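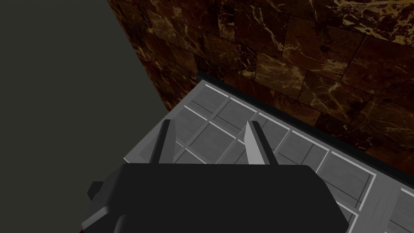
The tray in the sim, under the open fingers. Marble wall courtesy of Malte.

Run 15 and the thing still wouldn't come down straight.

Gudrun Hinrichs had her shoes off under the desk. Half past four, March, rain on the skylight. Two grippers to compare, one tray, a report due in Poltton by morning. The Baumgart was the one on screen. Wide, dark, heavy looking. The Vallach sat in another folder waiting its turn, and she already liked it better, and that was the problem.

"You like it because it's new," Malte said.

"I like it because it closes when I tell it to."

"New."

He had built the room the arm lived in. Gray tray with the dividers, fine, they needed the tray. But then a wall of brown marble with gold veins running all through it, like the lobby of a bank. She'd asked him for a wall. Any wall.

"The camera has to cope with busy backgrounds," he'd said. Then later, over soup, he admitted he just thought it looked expensive.

Run 16. Same start pose. Fingers open over the cells, held, dropped. The left tip came down on a divider and the whole wrist shuddered. Contact force off the top of the plot. Reset.

"Same divider?"

"Same divider."

"Huh."

She wrote it down. Baumgart, 16, left tip, divider. Her handwriting was going. She ate a cracker. Across the hall somebody was vacuuming and stopped and started again.

The thing was, Hartmut Wunderlich had signed for the Baumgart. Years ago, before she came to Munonham, back when it was him and one bench and a heater. Every arm on the real floor had one on the end of it. Switching meant new mounts, new cables, new everything, and it meant walking into his office and saying so. He wouldn't yell. He would nod and look at the window for a while. She'd seen him do it to Hélène Pelletier over the old controller and Hélène had talked about that window for a month.

So the numbers had to be good. Fair, anyway.

Run 17. Divider.

"Swap it," Malte said. "Run the other one. You've got enough."

"I've got 17. The plan says 30 each."

"The plan was written by a person with free time."

"The plan was written by me."

He laughed and went to get coffee. She put her chin on her hand and scrubbed the run back, slow, a step at a time. Fingers coming up off the housing, that big gap between them. The far corner of the tray. The wall, God, that wall. Forward one. Back one. Forward.

The left finger got there first.

Only by a hair. She wouldn't of caught it at full speed. Both fingers supposed to arrive level and the left one always a bit lower, so it kissed the divider while the right one was still in open air. She pulled up the mount file. Scrolled. Scrolled back, because she'd gone past it.

Tilt, one and a half degrees. Typed in by hand. Her initials next to it.

She sat there.

It was from the first week. She had been trying to match the real bench, where the table sagged on one side before they shimmed it. They'd shimmed it. She never took the number out. And the Vallach had its own file, a clean one, made fresh. No tilt at all. Of course it closed when she told it to.

Vacuum went off. The rain was very loud for a second.

She could leave it. That was the ugly part, it went through her head whole and finished, like a sentence read off a card. Leave it, run thirteen more, hand over a nice ugly plot. Hartmut looks at the window. New grippers by summer.

"They were out of the good milk," Malte said, backing in through the door with two cups. "What? What's that face?"

"I tilted it."

"Tilted what?"

She turned the screen. He read it, and read it again with his lips moving.

"That's your initials," he said.

"I know whose initials they are."

"So all 17..."

"All 17. And the 40 from last week. All of it."

He put the coffee down on the report. It left a ring on the cover page – she'd have to print that again anyway. He pulled a chair over, the bad one with the wheel.

"Could still be worse than the Vallach," he said. "Without the tilt."

"Could be."

"You'd be happy then."

"I'd be happy at nine tonight instead of five, yeah."

She set the number to zero. Saved. Checked it saved, becuase it hadn't once before. Then she made a new folder and dragged the old runs into one called bad_mine and looked at that for a bit, and changed it to bad_tilt, and changed it back.

"Can I do a different wall?" Malte said. "While we're starting over. I've got a green one."

"Touch the wall and I'll kill you."

Run 1. Fingers open, the gap, the gray cells under it. She found her shoes with one foot. Held. Held.

"Go on," he said, and she pressed it.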